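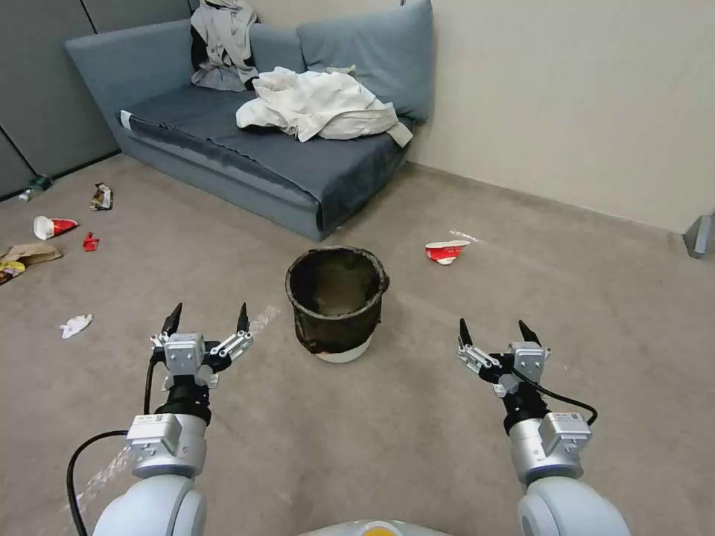 I have finally worked out how to tidy a room without getting sidetracked, and I'm so pleased with myself that I have to write it down!

The trick (Lorraine Prendergast's trick, really, she taught it to me years ago and I ignored it) is that the trash bin comes out into the middle of the floor before you touch anything else. Mine always used to live in a corner. I'd pick up one cup, walk it over, notice a book on the way, start reading the back of the book, and that was my evening gone.

With the bin out in the open, you just go around it. Bottles, cups, snack wrappers, the little scraps of plastic that hide so well on pale carpet — all of it within a few steps. I did the whole floor in 21 minutes last night, and that included a phone call from Karim, who wanted to know if I still had his cake tin. (I do. Sorry, Karim.)

A round black bin is perfect for this because it's light enough to nudge along with your foot. I'd been looking at a fancy one with a pedal and a lid, and I'm so glad I didn't buy it. A lid is one more thing to open when your hands are full!

One small rule: bottles get checked for leftovers first. I skipped that once, in October, and spent the next morning scrubbing orange soda out of the rug in the hall.

Then the couch. Oh, I love doing the couch. Everything soft comes off — clothes from the backrest, whatever is heaped up on the seat, the throw last of all. I shake the throw out of the back door, and the crumbs that come off it are a disgrace. Anything white goes straight into the wash without a sniff test, and everything else gets sorted on the bed, where I can't ignore it at bedtime.

While the seat is bare I run the small vacuum nozzle down behind the cushion. So far this year I've found 2 pens, a library card and an earring I had given up on completely. The earring made my week!

The throw goes back on with the extra length tucked in hard along the back, so it stops creeping forward whenever somebody sits down. I have a dark gray one at the moment and it is wonderfully forgiving, though it does show lint. Chang-ho swears by a damp rubber glove for lint, and I tried it, and he's right. Long strokes, all in the same direction.

Vacuuming is the very last job, starting at the far wall and going along the baseboard with the narrow tool. Next up is the hall closet, which I've been putting off since spring. Merle has offered to come over and be ruthless about coats.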